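What the robot arm really costs, now that I've done the math

May 8, 2025

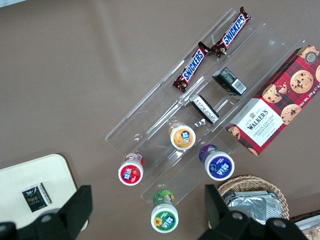

I have been putting off the equipment budget for next year since April, and last night I finally sat down with a coffee and a spreadsheet and did it. Well, most of it. There is a column called "misc" that is already frightening me. If you've been reading along you know I have one arm, on one table, picking up and putting down small groceries, and that I'd like a second station before the fall. So this post is the shopping list, with my reasoning, so that you can all tell me where I'm wrong. The first thing I got wrong last time was the props line. I had it down as basically zero, a bit of candy, who cares. But look at what's on the table: Snickers bars, little cups with colored lids, a box of Walkers chocolate chip shortbread, foil packets in a basket, and a clear acrylic organizer to set things in. Every one of those is a different gripping problem, and every one of those gets squashed sooner or later and has to be bought again. Groceries are now a real line with a real number in it.

OK, the arm. I went back and forth between Jalonance and Zaritz for weeks. The Zaritz is the prettier machine, and the demo was very smooth, and I came home wanting one badly. Then I got the quote and saw that the controller is priced separately, and so is the cable between the controller and the arm. The cable! I wrote back to ask if anyone has ever bought the arm and not the cable and got a very polite answer that didn't answer it. Jalonance puts the lot on one line. It's a slower arm, and I don't need a fast one for putting a cup on a table, so that's where I've landed for station two, unless somebody in the comments has a horror story.

Fingers next. I am budgeting for two spare sets per station, and I know that sounds like a lot. The fingers are the part that meets the world. They get bumped on basket rims and dragged over tray edges, and the one week I had no spare was the week I did no work at all. Clikusus sells them in pairs with the bolts included (bless them) and a pair is $28, so there's no excuse for being stingy. Buy the bolts too if yours don't come with any. Mine roll under the radiator and live there.

The wrist camera is where I'm going to spend more than I did the first time. I bought cheap, and then I bought again, so really I bought expensive. What I want this time is a decent picture up close, with labels I can read and edges I can find on see-through plastic. Clear acrylic is a pain. It's just reflections and whatever color the table happens to be, and if your camera is mushy you may as well be grabbing at air. I've put down $200 per camera and I've put down one spare for the two stations to share. Ojo has a model under that price that people seem to like, and I'll order one by itself before committing to more. I also want a longer camera cable, and a clip to hold it, and I'd forgotten both of those last time around.

Then there's the furniture, by which I mean the table. Please budget for a table! My first one was a folding thing and the whole setup wobbled whenever the arm changed its mind about something. The new one has to be heavy and boring, with a plain matte top, and I want room on every side to walk around it with a coffee. I have a number in the sheet for that but I'm hoping to find one secondhand from an office that's closing. Same for shelves. Same for a lamp, or two lamps, depending on how bad the corner turns out to be in winter.

What I can't decide on is the service plan. Jalonance wants $1000 a year for it, which covers a loaner arm if yours goes in for repair. On one station I said no without thinking. With two of them I keep changing my answer, depending on what time of day it is. If one goes down I still have the other, so in a way the second arm is the service plan? But then I'd be borrowing parts from the good one to fix the bad one, and I know how that ends, I've done it with bicycles.

For the moment it's in the sheet in yellow. Yellow means ask again next week. The arm and the fingers are green, the camera is green once the test one arrives, the table is yellow, and groceries are green forever, apparently. I've also added a row for shipping, having left it out entirely last year and then paid for it out of what was supposed to be the lamp.

If you run a small setup like this and you pay for a service plan, could you leave a comment and say if you've ever used it? And if anyone knows of a solid table going cheap, I can pick up, and I'll bring my own straps.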